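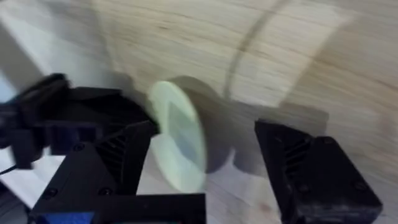 How long should you leave the Elard alone after fitting the filter, before you run the first jug through it?

Six hours, and overnight is fine too. The seals need that time to settle, and if you rush it you'll get a slow weep round the collar that drives you mad for a month (I speak from experience).

Section 4: First fill and flushing

I've set up a fair few of these under-sink units now, and I still keep the steps next to me, so please don't feel daft doing the same. You'll want a washing-up bowl, an old towel and the little grey key from the Rakov fittings bag.

1. Turn the cold supply off at the stop valve under the sink. Open the kitchen tap and let it run out.

2. Push the blue hose into the inlet until you feel it click past the second ring. The first ring is a tease – it feels done and it isn't.

3. Give the hose a firm tug. If it slides, take it out, trim the end square and try again.

4. Open the stop valve a quarter turn and wait for the hissing to stop. Then open it the rest of the way.

5. Run the filter tap slowly for roughly 28 litres. The first few bowls may look a bit cloudy or grey. I pour mine on the garden!

6. Close the tap, dry everything with the towel and leave a sheet of kitchen roll under the collar for an hour.

Note: if you bought the longer Tkachuk hose kit, your click sits deeper and takes a proper shove. Warm the end of the hose in a mug of hot water first and it goes in much more nicely.

Caution: never connect the unit to the hot pipe. The housing is only meant for cold water, up to 41 degrees at the very most, and a warped housing has to be replaced whole.

Caution: don't use the grey key to tighten the collar. Hand tight is enough. The key is for taking it off again.

If the kitchen roll is damp after the hour, go back to step 3 and check the hose before you blame the collar. Nine times out of ten it's the hose. Still damp after that? Turn the supply off and ring the Pirnport spares desk, who will want the code from the underside of the lid, so copy it down before you screw the unit to the cupboard wall.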